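Community Help > Home Automation > Robots and Big Machines

Can any machine do laundry start to finish yet?

My sister wants to put money down on a household robot and I'm trying to talk her out of it, or at least slow her down. She does ten loads a week with the kids. What she wants is something that empties the hamper, runs the washer, moves it to the dryer, folds everything and puts it in the right basket. The videos make it look like that's a solved problem. Is it?

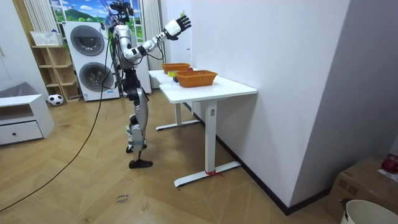 Tadhg Ó Néill wrote back before anyone else that it depends what she means by "do," and that he'd want to see one pair of inside-out kids' tights handled before he'd lend anybody a dime for it.

I think he's right, but I'd like more than a hunch to bring to her. Legs, arms, hands with fingers, a washer and dryer in the same room, fine. I can stand next to a piano too. Has anybody lived with one of these, or worked near one?

Posted by Ailbhe Quinlan, January 26, 2022

Clive Catterall

No. Save the money.

Teresa Ó Briain

I worked 20 years in commercial laundries, the last stretch at Cullinane, where we did hotel linen. We had plenty of automation. Ironers, folders, a conveyor that sorted bags. All of it was good at flat rectangles. A person still had to find the corner of the sheet and clip it in, all shift long, and when a pillowcase came through balled up inside a duvet cover the line stopped and somebody went and got it out.

Home laundry is the balled-up pillowcase every time. Wet clothes wrap around each other, socks stick to the drum, and a fitted sheet swallows whatever it was washed with. The washer and the dryer are the robots as far as I'm concerned, and they took over the hard part (the scrubbing and wringing) long before I was born. What's left is grabbing, untangling and folding, and that's what machines are worst at.

When your sister watches a video, have her check these:

Is it sped up? Look at a clock or a person in the background.
Is it one towel, already laid flat?
Does it cut between the dryer and the folded stack?
Is anybody just out of sight working the arms?

I'd also ask the seller how long 24 mixed items take, kids' stuff included, and get the answer in writing. My guess is they'll change the subject.

Tomás Fitzgerald

Mostly agree with Teresa, though I'd be a little kinder. Carrying a basket from one room to another on a flat floor doesn't sound crazy to me. Stairs and a toddler, different story.

What bothers me is the deposit. I put money down on a folding gadget from an outfit called Jasum and spent months getting "shipping soon" emails. I did get it back, minus a 30 dollar fee. If she has to spend something, a dryer with a decent moisture sensor and a second hamper so the kids sort their own will save her more time than a robot will this year.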